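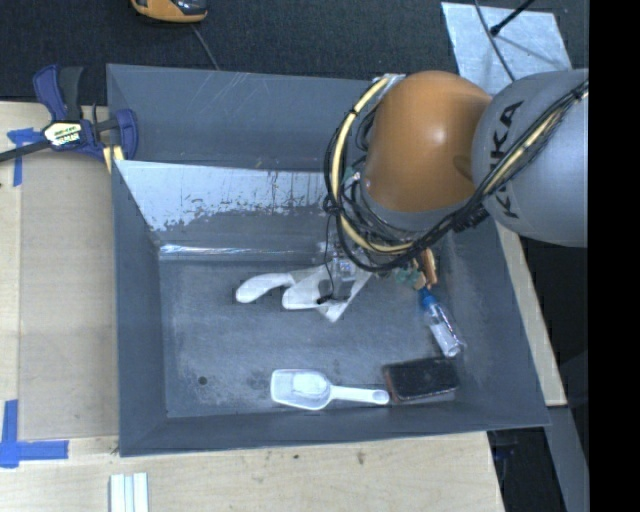 Imprensa | Comunicados

Clodau abre as portas da oficina de Drindberg e pede perguntas difíceis

A Clodau recebe em outubro, nas instalações de Drindberg, um grupo de 42 visitantes ligados à logística e à pequena indústria para uma demonstração do projeto Nallora, dedicado à recolha de objetos soltos com um braço KUKA. A empresa prefere avisar já: quem vier à espera de um armazém sem pessoas vai sair desiludido.

O que se mostra é modesto. Um tabuleiro cinzento preso à mesa com um grampo, uma pinça de dois dedos brancos e poucos objetos de cada vez, entre eles uma garrafinha de plástico transparente com tampa azul e uma colher doseadora. São peças banais, e é com peças banais que muitos anúncios do setor tropeçam. O plástico transparente, em particular, continua a dar trabalho aos sistemas de visão, e a Clodau não promete que deixe de dar até ao dia da visita.

Cada sessão dura 60 minutos e inclui 200 tentativas de recolha repartidas por 5 postos. As falhas ficam registadas num quadro à vista de todos, sem repetições para a fotografia. Não haverá vídeo acelerado nem música – só o braço, à velocidade a que trabalha, e os técnicos que o acompanham.

A Patrício, parceira do projeto na área da embalagem, participa na qualidade de cliente pouco convencido. Ainda não encomendou nenhuma unidade e quer ver contas: custo por peça recolhida, horas de paragem, tempo de afinação quando muda o produto. Esses números serão entregues em papel no final, incluindo os desfavoráveis.

A visita é gratuita, mediante inscrição prévia junto da receção da Clodau. Entrada às 14h30. Recomenda-se calçado fechado.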